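Tuning a cloth mask from the wrist camera, part two
Posted in March by the Brukis workbench

Right, so last time we got the frames coming in and timestamped. Now we need the software to tell cloth from everything else, and I'll warn you now, fabric is a pain!

Start with your easy frames. I pulled 300 out of a log of 3,069 and sorted them by how much of the gripper was showing. Open fingers, a bit of wall, some twill weave to get hold of... lovely.

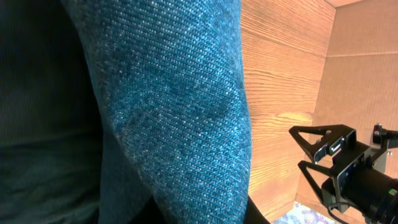
Denim, darker fabric and wood grain, with the gripper open at lower right.

My first go used plain edge detection and it went mad on the wood grain (all those long streaks look like hems to it). Blur first, then split by colour. Warm orange goes in the bin, blue stays. Very dark cloth needs its own threshold, so set that separately or it gets lumped in with the black fingers.

Next, mask out the gripper. Draw one mask for open and one for closed, and let the finger position pick between them. I keep mine in a Turnier config file, but any old text file will do.

Then try something nasty. 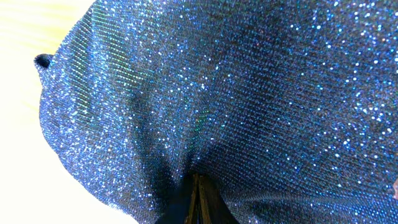

Glitter knit gathered at the pinch point, with the fold running down to the fingers.

Every sparkle is a tiny bright spot, so a corner finder will happily hand you hundreds of useless points. I run a median filter with the window turned up until the speckle goes but the big fold is still there. Check for green patches too, as a tight blue range leaves holes in your mask. Widen the hue, fill the small gaps, save, and run the whole log again.

After that lot, 2,409 frames passed my checks. Good enough to start on grasp points!

Comments

tinbadger: Median filter sorted my sequins, cheers. Slow though.

mopsy_k: What window size did you end up with?

Brukis workbench: 10 wouldn't run for me (has to be odd), so 11.

Related
Getting wrist camera frames in sync
Griffiths logger: first impressions
Notes from the Tradetville meet-up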